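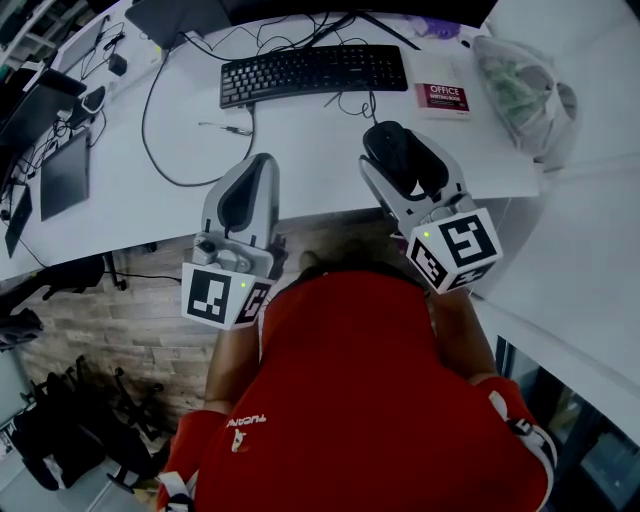
Home News Culture Sport Contact

Oltley library opens its evening desk again in January

Monday, by Bart Declercq

The public library of Oltley will stay open until 9 p.m. again on 2 evenings a week. The evening service was stopped last spring, when the heating in the reading room had to be replaced. The work took longer than planned, and many readers asked at the counter when they could come back after their working day.

According to the library, 393 people signed the letter that asked for the longer hours. Most of them live in Oltley itself, but there were also names from Pakville, where the small branch closes already at five o'clock. The town council discussed the letter before the holidays and agreed to pay for the extra staff until the summer. After that, the council wants to see how many visitors have come.

In the evenings the ground floor will be open, with the newspapers, the novels and the computer desks. The children's section on the first floor keeps its normal hours. A computer can be reserved for up to 6 hours in one week, and a reservation can be made at the counter or by telephone. Printing is paid with the library card, not with coins as before.

"I work in a bakery and I sleep in the afternoon, so for me the evening is the only good moment," said a reader who was returning a pile of detective novels. She had travelled to the library in Barbosa during the past months, and she found the bus connection very tiring.

The library also has news about its catalogue. The old search system has been replaced by a new one called Bosteo, which shows at once if a book is present or on loan. During the change, the staff found 323 books that stood on the shelves but were missing from the old lists. Among them are several works on local history, and a cookery book with notes in pencil by an earlier reader. These books can be borrowed from now on.

Readers who have an old paper card must exchange it before the end of January. The exchange is free of charge, but one has to bring a proof of address. Fines that were made during the closing period are cancelled, and it is not necessary to ask for this.

The book return box next to the side entrance can be used day and night. The library asks people not to leave bags with donated books in front of it, as they often get wet there. Donations are welcome at the counter in the morning.

Last updated: Monday, 4.15 p.m.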